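PRESS RELEASE

Friday, December 1, 2023

Bornum Community Kitchen opens a cutlery sorting table and asks visitors to return what can be used again

Bornum Community Kitchen has today opened a sorting table beside the exit of its dining hall. Visitors who finish their meal are kindly asked to bring their forks, spoons and knives to the table and put them into the right container. The pieces which can be washed are kept in the kitchen. The others are collected separately and leave the building with the recycling of the Fairclough market hall next door.

The kitchen has served lunch in Bornum on weekdays since its opening, and during the summer also in the evening. Much of the cutlery was until now thrown into the same bag as paper napkins and food remains. In August the team decided to look at this more closely. During that month, 1,381 pieces of disposable cutlery were taken out of the bags, and many of them were still whole and clean enough to be washed.

"We knew that the quantity was large, but we did not know what was inside it," said Mélanie Doucette, manager of the kitchen. "When everything was lying on the table, we saw forks with wooden handles next to forks which are completely plastic, and we had ordered both kinds ourselves. So the first work was to correct our own orders."

From the new year the kitchen will buy only one type of fork and one type of spoon for takeaway meals. Meals eaten in the hall will be served with metal cutlery, which was donated by the hotel supplier Kostov. The remaining stock of disposable pieces will be used until it is finished – the kitchen does not wish to throw away anything that is new.

How the table works

The method was made simple on purpose, so that it can be followed also when the hall is full. Two containers are placed next to each other on the table. One is for pieces to be washed and one is for pieces to be recycled. Broken pieces go always into the second container, whatever they are made of.

Clear tubs were chosen after the first tests with closed grey boxes. With the grey boxes people had to lift the lid and look inside, and often they guessed. A clear tub shows its contents from every side of the table. Each tub has a white label near one end, and the tubs are of the same size, so they can be exchanged and stacked after washing.

"It is a small table and there is no space for a long instruction," said Bakari Urio, who is responsible for the dining hall. "Please put the forks in one direction if you can. It helps the person who washes them in the evening."

Mr Urio recommends to begin with the tubs empty and the loose cutlery laid at the side, and then to sort the forks first. These are the most frequent pieces and, with the wooden and the white handles mixed together, also the ones which cause the most questions.

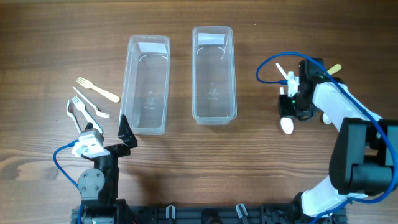 Workshops for schools and associations

The kitchen will offer sorting workshops from January. A workshop takes over 2 hours and includes a visit to the washing area, a practical part at the table and a warm lunch. Groups from schools, sports clubs and other kitchens are welcome. The practical part was prepared by Mercy Rashidi and Daranee Siriwan, who have both worked for many years in school catering and will lead the first three dates themselves.

"Children are quick with this work and they are strict with the adults," said Ms Rashidi. "We let them decide where a piece belongs, and after that we discuss the difficult ones together."

Participation is free of charge. Groups are asked to register in advance at the kitchen counter and to inform the team about allergies.

Support and next steps

The tubs, labels and the table were paid by the Flarkau Fund, which supports small projects for less waste in the region. Idrisa Wanyama of the Flarkau Fund visited the kitchen during the preparation and welcomed the result.

"Other kitchens can copy this without a large budget," said Mr Wanyama. "They need a table, some tubs and a clear decision about what they buy."

A second sorting table is planned for the garden entrance when the evening meals begin again. The kitchen will also publish a one-page guide with the label texts and a list of suitable containers – it may be printed and used by everybody without permission.

Contact for the press

Mélanie Doucette, Bornum Community Kitchen. Interviews and visits to the dining hall are possible on weekdays after the lunch service, by appointment at the counter.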